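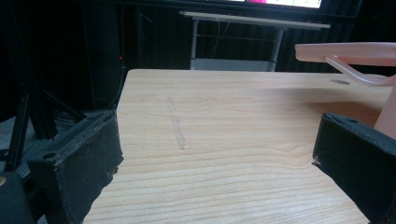

Nomberg 抓取规划软件

大家好，我是 Honeylyn Lumbao，Nomberg 的规划模块基本是我一行行敲出来的，所以这个产品页也归我写啦，啰嗦的地方多包涵！

先说它干什么：手持夹爪录下来的演示，丢进 Nomberg，它会切分动作、估计位姿，再生成机械臂能跑的轨迹。我自己最喜欢的是时间轴，夹爪开合和画面对齐在一条线上，拖到哪儿看到哪儿（改标注的时候真的省心，谁用谁知道）。

感知这块我们下功夫最多的是薄片类物体，纸条、说明书、软包装都算。这类东西一夹就弯，老版本只认刚体，轨迹经常飘。

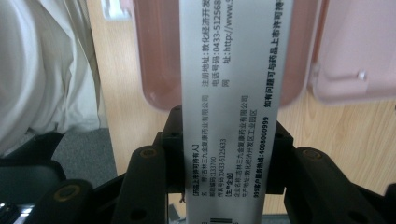
新版换成了分段的曲面模型，夹持点上下各算各的弯曲，文字方向也能拿来辅助判断正反面。横着印、竖着印都行，印得太淡的话还是建议手动点一下，别硬扛。

规划器自带 39 个动作模板，想自己写也可以，Python 接口在 Cladton 插件里，装好就能调。批处理一次最多排 103 段演示，跑完会出一份报告，哪段该重录写得明明白白。

运行要求：Linux，内存 8 GB 起步，显卡驱动请先更新。机械臂那头目前支持 Boder 控制器，Aquino 的适配还在测，预计 12 月放出来。

老用户直接在软件里点“检查更新”就行，工程文件不用转换。安装卡住了就把日志发到支持邮箱，我一般当天会看！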